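Wirum publishes maintenance procedure for its hand-held gripper station

Calibration, finger tip replacement and cable checks now covered in one free document

Wirum has released the full maintenance procedure for its hand-held gripper station, the setup its technicians use to record manual work for robot training. The document runs to 19 pages and covers the daily check, the weekly calibration, replacement of worn parts and the steps to follow when a recording is rejected by the software. It can be downloaded without registration.

The station consists of a pair of hand-held grippers with marker cubes, a shoulder harness, a table and a recording computer. One operator wears the harness and works with one gripper in each hand. Wirum has run the first station since February and has kept a repair log from the start. The procedure is based on that log.

"We had the assembly instructions from day one, but the upkeep was in people's heads," said Pendo Laizer, who is responsible for the station at Wirum. "When I was away for two weeks the left gripper drifted and it took a while to find out why. After that we started writing things down properly."

What the log shows

The log lists 114 entries. The largest group concerns the cables at the wrist, where repeated bending loosens the connector before the cable itself fails. The second group is wear on the finger tips. Faults in the recording computer are few and most were fixed with a restart.

Wirum changed two things as a result. The cable now has a fixed loop near the handle, held with a soft tie so that the pull is taken by the housing. The tips are replaced on a schedule. In the earlier arrangement they were changed when an operator complained, and by that time the opening width reported by the gripper no longer matched the real one.

The station recorded 1303 sessions in the period covered by the log. Of these, 932 were accepted at the first check. The rest were repeated or sent for manual review, and the procedure has a chapter on how to tell a handling mistake from a fault in the equipment.

Daily check

The daily check is done before the first session, with the power on and nobody wearing the harness. The technician opens and closes each gripper fully and watches the value on the screen. It should return to the same reading each time. If it does not, the tips are taken off, the seat is wiped with a dry cloth and the tips are put back with the same screws.

The marker cubes are then inspected under the room lights. A scratched or lifted marker is replaced as a whole face – patching a corner is not allowed. Cubes must not be cleaned with solvent, as this dulls the black print. Each cube is turned by hand with light pressure. If it moves on its mount, the gripper is taken out of service until the mount has been tightened and the calibration repeated.

Harness straps are adjusted for each operator. The procedure asks for a short trial reach to both far corners of the table before recording begins, with a second person checking that no cable pulls tight.

Weekly calibration

Calibration takes two people. One holds the grippers over the table in a set sequence of positions, and the other follows the readings and calls out when to move on. The sequence starts with both grippers level and pointing forward, then goes through left and right turns, and finishes with the grippers lowered to the surface. Results are saved under the serial number of each gripper, so a pair can be split and matched again without starting over.

Kathleen Ní Mhurchú, who wrote the calibration chapter, recommends a plain table with a matte top. "We lost a good part of a morning to a shiny one," she said. "Move the lamp or change the table. Do not try to fix it in the settings."
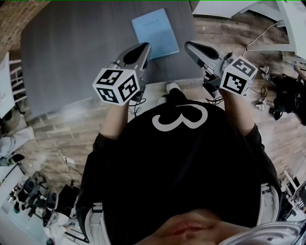 Page last changed: February, 4:40 p.m. – E. Ní Bhriain

During sessions the operator keeps the grippers over the table, with the marker cubes turned so that they are not covered by a sleeve or by the other hand. Long sleeves are allowed if they stay clear of the handle.

Parts and repair

All wearing parts can be ordered separately. Finger tips and marker faces are supplied by Després, and the cable sets come from Gemitz. Wirum advises keeping one spare cable set and two pairs of tips at each station. Changing a cable set requires a small hex key and no soldering. The gripper must be calibrated again after any change of cable, tip or cube, even when the readings look right.

Grippers that fail calibration twice in a row should be sent back to the workshop with a copy of the log. Gearóid Mac Giolla, who handles repairs there, asks users to leave the worn parts on. "People send me a gripper with new tips on it and the old ones are in the trash," he said. "I need the old ones to see what happened."

Availability

The procedure is available now in English. A French version is being prepared with Rellier, which will run the second station. Printed copies of the daily check, on a single sheet for hanging near the table, are included with new cable sets.

Corrections and additions can be sent to Wirum by users of the station. Changes will be listed on the last page of the document.

Press contact

Colton Charbonneau, Wirum press office

Technical questions: Pendo Laizer, station maintenance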